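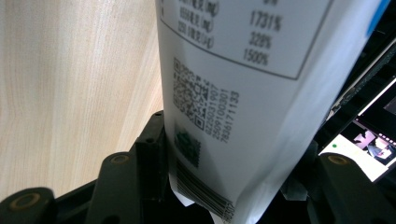 Squeeze tube in the fingers: QR code, three lines of digits and a linear barcode on one curved surface.

Filed under: Reviews / Perception Software

Polto Label Reader, tested on curved packaging

Tuesday, August 3, 2021

Polto is a perception package from Ninetti that takes wrist camera images and returns decoded symbols, text strings and an estimated surface normal for each. We ran it for 17 days on 400 tube and bottle grasps.

Installation is a single container plus a calibration routine that wants 40 checkerboard views. The routine rejects bad views without saying why, and the log doesn't help. Budget a morning.

Decoding of square codes is good. Polto unwraps the local curvature before it looks for finder patterns, and a tilted QR code on a white tube is well within its range. Linear barcodes near a crimped end are harder. When the bars run diagonally and the seal is folded, the default scan lines miss, and the angular sweep has to be switched on in the config file. The sweep adds 300 ms per image.

Text is the weak part. Panels mixing Chinese characters with units in parentheses came back with the characters mostly right and the units wrong: (μg) was regularly returned as (mg). Soft focus makes this worse. Vertical digit strings need a rotation hint, and without one they are merged into a single field. The confidence score did not drop in either case — a serious fault if the output feeds a sorting rule.

The planner hook is plain and useful. If no symbol is found, Polto proposes a wrist rotation and leaves execution to the controller. It does not model finger occlusion, so some proposals turn the code straight into a finger. The Grernley plugin masks the fingers and should be standard.

Recommended for code reading. Not recommended for text until the scoring is fixed. Ninetti lists a new release for September.

Related reviews
Ogbonna Grasp Planner
Grernley finger masking plugin
Hand-eye calibration tools compared

Contact | Copyright 2021 | Back to top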